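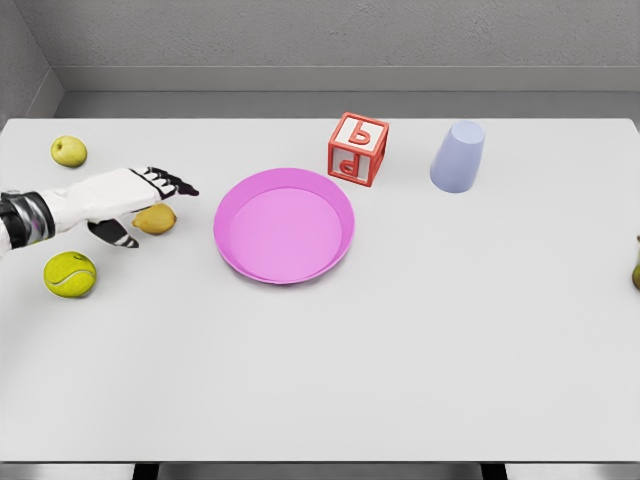
你们为什么不先买一只现成的手,装上去再慢慢学控制?Stepan Lysenko 在我们的留言板上这样问,后面还跟了一句:自己做的话,光是拇指就够折腾一个冬天的。

拇指那句说得太准了,我们真的折腾了一个冬天!至于为什么不买,答案有点不好意思:因为我们就是想做手。Lavon 从第一天起就是几个想做手的人凑在一起搞出来的,要是手是买来的,那大家晚上还来工作间干什么呢?

## 关于 Lavon

Lavon 是一个很小的机器人工作室,平时在 Hutsuliak 共享工坊里干活。固定成员四个人,两个偏机械,一个写控制,还有一个什么都沾一点,主要管仿真和接线(接线做得最漂亮的也是他)。我们各自都有别的工作,所以 Lavon 的一天通常从傍晚六点多开始,到工坊关灯为止。

我们做的东西一直围着一件事转:让一只自制的机器手在普通桌面上,把普通的小东西拿起来,再放到该放的地方。水果、杯子、积木、网球,谁家里都有的那种。听上去很小,做起来大得吓人,而且越做越上瘾。

最早的一版是在厨房里做的。打印机放在冰箱旁边,舵机用胶带固定在砧板上,手指靠钓鱼线拉。它能弯,弯得很难看,松开的时候还会抖。可是第一次看见它把一块海绵捏扁,在场的人全都叫了起来,楼下邻居上来敲门,后来也留下来看了一会儿。那块砧板我们一直没舍得扔,现在还挂在工坊的墙上,上面的螺丝孔比刀痕还多。

## 工坊是什么样子

Hutsuliak 的公共区大约 57 平方米,几拨人合用。靠窗那边是木工,粉尘大,所以电子台和打印机都挪到了里侧,中间拉了一道厚帘子。我们占的是最里面的角落,有一张长桌、一个带轮子的工具柜,还有一块写满了又擦、擦了又写的白板。

跟别人合用地方,好处多得说不完。做家具的朋友教我们怎么把台面垫平,修自行车的朋友送来一盒旧刹车线,我们拿去试了腱绳,比钓鱼线耐用多了!作为交换,我们帮工坊修好了门口的感应灯,还给除尘机加了一个延时开关。现在谁的小电器坏了都往我们桌上放,有时候连纸条都不留一张。

麻烦也有。电源是共用的,台锯一启动,我们的控制板就可能重启,为这件事查了好几个晚上的代码,最后才发现该查的是插座。后来加了独立的稳压电源和一个大电容,世界清静了。如果你也在共享空间里做机器人,请先看看隔壁在用什么电器,再去怀疑自己的程序。

## Ziltedari:我们的手

Ziltedari 是手的名字,目前做到第 17 版。早期的版本都堆在一个纸箱里,我们偶尔会翻出来看看,有的丑得可爱。

改得最多的是拇指。人的拇指往掌心那边一靠,什么都能捏住,可是把这个动作拆成关节和转轴,就变成一道很烦人的几何题。轴偏一点点,指尖就对不上食指;对上了食指,又夹不住圆的东西。有一版拇指捏硬币特别厉害,遇到网球却一点办法也没有,球一碰就滚走,我们跟在后面满地追。

第二麻烦的是指尖。光滑的打印件抓不牢,包一层软胶会好很多,但胶太软了又会跟着东西一起变形,手指以为自己已经合拢了,其实只是陷在胶里。我们试过热缩管、硅胶套、橡胶手套剪下来的指头,现在用的是自己浇的软垫,模具也是自己打的。配方还在调,每次倒模那天工坊里都有一股味道,对不起,各位木工朋友!

走线方面,腱绳从手腕穿过去,所有驱动都放在前臂里,这样手掌可以轻一些。代价是手腕一转,绳子的松紧就跟着变,要在控制里补回来。补偿表是我们一个姿势一个姿势量出来的,量到后来大家说话都带着角度。

## Paltard:先在屏幕里摔

真手很贵,这里说的贵主要是时间。断一根绳子,拆开、重穿、张紧、再标定,一个晚上就没有了。所以我们搭了 Paltard,一套放在电脑里的桌面环境:白色桌面,灰色的墙,桌上放柠檬、青苹果、网球、粉色盘子、字母积木、倒扣的杯子之类的东西,换着位置摆。手在里面怎么撞、怎么掀盘子都没关系,重新加载就行。

Paltard 里我们最常练的是“靠近”这一段。手从桌边伸进来,停在目标上方,手指提前张成合适的形状,这时候还什么都没有碰到。以前我们总急着写抓取,觉得前面这段只是赶路,后来发现大部分失败早在赶路的时候就埋下了。手腕斜了一点,柠檬就会被拇指先碰走;手掌压得太低,旁边的东西又会遭殃。把这一段练扎实以后,后面的抓取轻松了好多,那阵子真是每天都想早点下班去工坊!

物体也是有讲究的。柠檬两头不一样,横着抓和竖着抓是两回事。网球表面毛茸茸的,摩擦好,就是爱滚。扁盘子最难,平平地贴在桌上,只能从边沿下手,我们到现在也没有一个满意的办法,有时候干脆让手把它推到桌沿再捏。倒扣的杯子口大底小,从上面往下抓,手指顺着杯壁张开,越往下越宽,很容易滑脱。积木反而是大家的最爱,有棱有角,转个方向就能夹,新动作都先拿它试。

仿真和真手之间总有差距,这一点我们不想说得太好看。屏幕里的绳子不会越用越长,桌面也永远是平的。我们的做法很朴素:在 Paltard 里把质量、摩擦和光线都随机改一改,能扛住这些变化的动作再搬到真手上,搬过去先用最慢的速度跑,一只手放在急停按钮上。出了问题就把真实的数据记下来,回去改模型。这个来回有点慢,但是每改一轮,两边就靠近一点,看着很过瘾。

## 我们怎么干活

每次开工前先看白板,谁动过什么都写在上面,尤其是固件。晚上动手之前会把前臂的外壳打开摸一遍绳子,有毛边就换。调试的时候只许一个人敲键盘,其他人可以出主意,也可以去烧水。

零件能自己做就自己做,轴承和电机还是买。图纸改完当天就存档,文件名写清楚版本和改动的原因,“最终版”三个字在 Lavon 是禁用词。失败的零件放进纸箱,断口朝上,方便以后看它是怎么坏的。

有一条规矩是吃过亏才定下来的:通电之后手不许伸进手里。听着像绕口令,可是做手的人特别容易忘,因为它长得太像可以握一握的样子了。谁想和 Ziltedari 握手,先断电,再慢慢掰着它的手指握。

## 家里也能做

常有人写信来问,没有工坊能不能开始。当然能!我们就是在厨房里开始的。先做一根手指就够你高兴很久了:三个指节,一根拉绳,一根橡皮筋负责回弹,一个小舵机。把它夹在桌边,试着让它按一下台灯开关。等这根手指听话了,再去想第二根,然后你就会遇到拇指,到时候欢迎来信诉苦。

没有打印机的话,木片和皮革也可以做指节,我们见过有人用旧皮带做铰链,手感好得让人嫉妒。仿真那边用普通的电脑就能起步,桌面上先放一个物体,别贪多。物体的重量记得拿厨房秤称一下,别凭感觉填,我们当初给柠檬填的数字重得像块石头,手指在屏幕里累得直打颤,大家还以为是控制写错了。

## 来看看我们

每个月我们会留出一个晚上开放工坊,从七点开始,来之前写封信就好。桌子不大,但可以围着看,也可以亲手摆东西给 Ziltedari 出难题。带你自己家里的小物件来最好,上次有人带了一颗大蒜,我们研究到关灯都没走。

八月工坊要换地板,开放夜暂停,信照常收。Ziltedari 会被装箱搬到某个人家的客厅里住一阵子,第 17 版的拇指垫片正好也要重做,模具已经在打印了。

Stepan,你如果看到这一页:下一版的拇指轴打算往掌心再挪一点,图纸画好了就贴到留言板上,欢迎继续挑毛病!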